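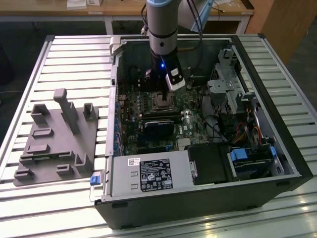
Report of the visit to the Trotwood computer refurbishment workshop, Stistham

Purpose of the visit

The Stistham Adult Learning Partnership was invited to the open day held at the Trotwood workshop on 22 Nov 2018. The Partnership lends desktop computers to learners who have none at home, and its present stock is nearing the end of its useful life. The visit was arranged so that members could see how used office machines are taken apart, checked and made ready for a second owner, and could judge whether the workshop might supply the next round of loans.

Reception and opening talk

Visitors were received in the front office and given a short talk on the history of the site. The building was formerly a printing works. The workshop now handles over 800 desktop computers a year, most of them given up by local offices when their leases end. Machines arrive on pallets at the rear door and are entered in a register before any work is done. Those which cannot be repaired are kept for parts, and what is left is sent to Pummont for metal recovery.

The benches

The greater part of the afternoon was spent at the benches. A desktop tower is laid on its side for this work, with the side panel taken off so that the inside faces upward, and the whole layout can then be understood by a person with no technical training. On a Dell machine the green circuit board fills the middle of the case, with the square processor socket in its metal frame. The power supply lies flat in the lower part, its black label uppermost, and a perforated metal drive cage stands at the upper right.

Several members remarked on the blue plastic parts. There is a column of blue tabs beside the expansion slots, a blue latch at the end of the power supply, and further blue tabs at the drive bay. Staff explained that they look for coloured parts of this kind first when a model is new to them, as these generally show where a thing is meant to be handled or released.

The work tables have slatted aluminium tops. Screws are kept in shallow trays marked with the register number of the machine, and a tray stays with its machine until the case is closed again.

Cleaning, memory and storage

Dust is removed before any part is changed. Memory is then tested, and the old hard drive is wiped or, where the donor has asked for it, destroyed. A certificate is issued to the donor in either case. Members asked how long this stage takes and were told that a wiping run is normally left overnight.

Testing and packing

Finished machines are moved to the test room, which has space for 70 at a time. Each is left running for 3 hours and is then inspected for noise and heat. Packing is done in the adjoining room, using cartons supplied by Annamalai. The cartons are returned and used again where their condition allows. Keyboards and mice are packed separately, and members noted that the labels on these smaller boxes were difficult to read. The point was raised with the staff, who undertook to look at it.

Matters for the Partnership

The workshop had 132 tested desktops available on the day of the visit. It is able to hold a reserved batch until the end of February, subject to written notice. Prices were supplied on a separate sheet and will be circulated with the papers for the next meeting.

Members were satisfied with the standard of the work. It is recommended that a trial batch be requested, that the Partnership ask for the wiping certificates to be copied to its own office, and that the question of delivery to the upper floor of the Stistham centre be settled before an order is placed. The lift there remains out of use.

The Partnership records its thanks to the Trotwood workshop for its hospitality.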